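Gumemik Round Piece – Speckled Brown

Price: $29
Item no. 299

A rounded decorative piece from the Gumemik range, sold singly. It sits on a shelf, a sideboard or a desk without a stand. Designed by Zawadi Rweyemamu for Kukov and stocked at our Plostdale store. 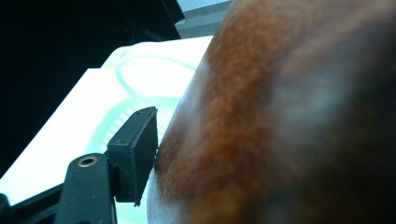
COLOR AND FINISH

Warm reddish brown with a fine, mottled speckle, running from rust orange to deep chocolate. The surface picks up a pale sheen in bright light. Color varies from piece to piece – we can't match a set.

Wipe with a dry cloth. Do not use scouring pads.

Shipping is free on orders over $61. Returns are accepted within 19 days, in the original box. Store pickup in Plostdale is open until 6 p.m.

See also: Gumemik Tall Piece, Hou Side Table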